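Home | Club Handbook | Bench Kits | Section 4: The Coffee Task | Section 5: Packing Away | Forum

Section 4: Setting up the coffee task

The Grarville Robot Club runs this task on the two-arm bench, the one we call Pravex. The aim is to have the arms move a glass between the tray and the coffee machine without anyone saying a word they wouldn't say in front of a parent. Allow 40 minutes the first time.

4.1 Laying out the table

1. Switch both arms off at the wall. Off at the laptop is a state of mind and doesn't count.
2. Stand the coffee machine towards the back of the table, spout facing the left arm.
3. Lay the blue tray flat to the left of the machine, at a slight angle.
4. Put one glass under the spout for the return run, or on the tray for the outward run. Write down which you chose.
5. Keep the stand with the black rods over on the right.
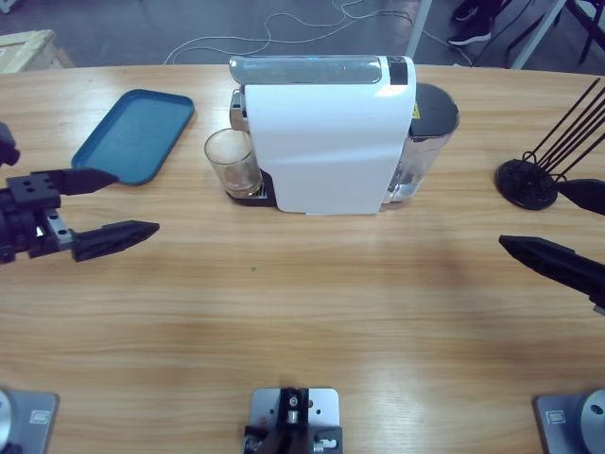

Kamolrat writes that her group always began with the glass under the spout, as the return run is easier to teach and gives new members something to be smug about by the tea break. The handbook has no objection to this, provided the outward run gets done as well.

NOTE: Thick-bottomed glasses only. The club has tried paper cups.

4.2 Teaching the outward run

1. Start Varine on the laptop and load the file called coffee_left. Ignore coffee_left_final and coffee_left_final2.
2. Set the speed to 29. It goes up to 800, and you will be tempted.
3. Place the glass at the corner of the tray nearest the machine. Standing it partly over the rim is allowed, and makes a fair test once the flat version works.
4. Bring the left arm in over the tray from the far side.

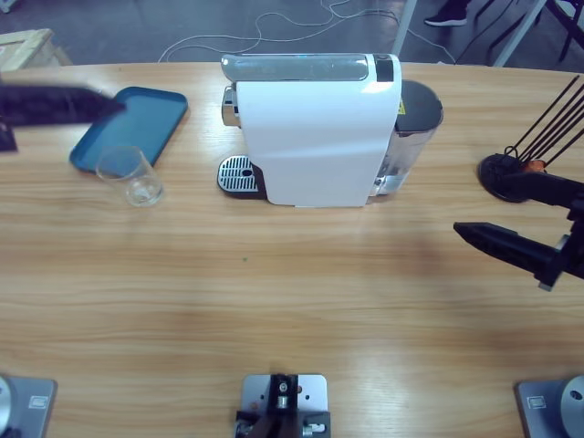
5. Lower it slowly, stopping short of the glass, and save the position.
6. Open the fingers, go down to gripping height and save again.
7. Close until the glass is held, then lift straight up. Dragging it across the rim makes a noise you will remember.

CAUTION: Keep hands, sleeves and lanyards off the table while either arm has power. If you need to nudge the glass, press stop first.

4.3 Checking the wrist view

Each arm has its own camera window in Varine. Look at both before every run.

1. Open the fingers fully. You should see one on each side with clear table between them.
2. Check that the machine is in view. If all you can see is floor, the wrist is turned too far.
3. Check the water tank and top it up by hand if need be. The arms are not trusted with the jug.
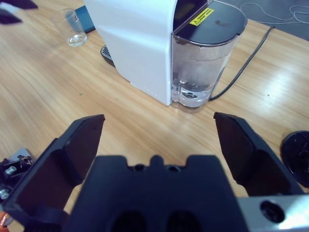 Fig. 4c. Wrist view with the fingers open and the water tank to the right.

4. Make sure the power lead is out of the arm's path.
5. Repeat for the other arm, even if you are sure.

4.4 Lining up with the drip tray

Most failed runs fail at this point. A glass that looks central from your chair can be well off when seen from above, so use the wrist view and leave your chair out of it.

1. Tilt the wrist until the slotted grate shows beyond the fingers.
2. Use the round hole in the grate as your mark. 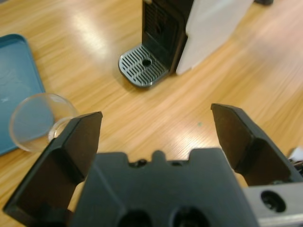
3. Save this as the approach position, then teach the lowering move as a separate step. Joined together, they are miserable to correct.
4. Run the whole thing 4 times with an empty glass before anyone mentions coffee.

NOTE: If the arm stops halfway and Varine shows "limit", send it home and start from step 1. Shouting has been tested.

Comments

benchmonkey: Can we have the file names sorted out before Thursday? I loaded final2 and the arm waved at me.

Tilly_R: Step 4 in 4.4 saved us a lot of mopping. Would add "check the machine is plugged in", for reasons I'd like to keep private.

oddsocks: Does 29 apply to the right arm too? Ours seems happier a bit slower.

Previous: Section 3 | Next: Section 5 | Back to top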